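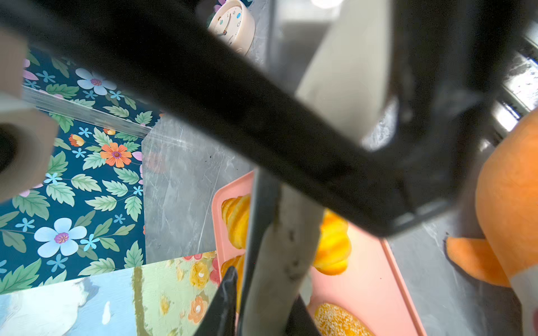 A Play Bakery for the Reading Room

The play bakery has been open since January, and several families have written to ask how it is arranged. The following notes are offered for their use.

The breads are kept on a pink tray with rounded corners, placed directly on the gray marble-patterned tabletop. The toy croissants remain the first choice of most children. The round bun with sesame seeds is usually given to whoever is playing the customer. A dark floral surface stands to one side, and its blue and orange blossoms lend the bakery some color.

Lanying Fu selected the breads from the Mosuritz and Rilar catalogs. The complete order came to 337, delivery included. Two items arrived late and were added to the collection afterward.

Serving is done with stainless steel tongs, one tip of which is broad and spoon-shaped with a serrated inner edge. Children are asked to take one item at a time and to return it to the tray when the sale is complete. Prices are set by the baker of the day and are not to exceed 6 coins. 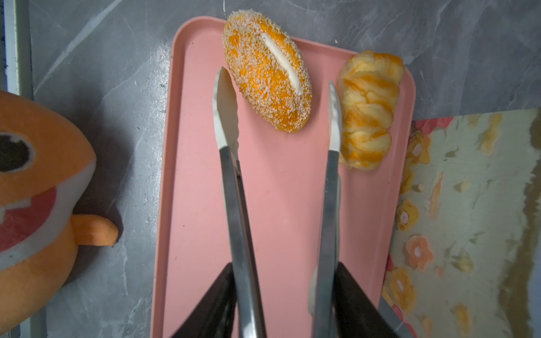

Care of the Breads

The crumb-coated roll with the line of white cream requires the most attention, as dust settles in the coating. It is brushed gently with a dry paintbrush. The twisted pastry may be wiped with a damp cloth along its folds. Guangming Xu has asked that all pieces be returned to the Stavow cabinet by 5 p.m., with the tray on the lower shelf and the tongs beside it.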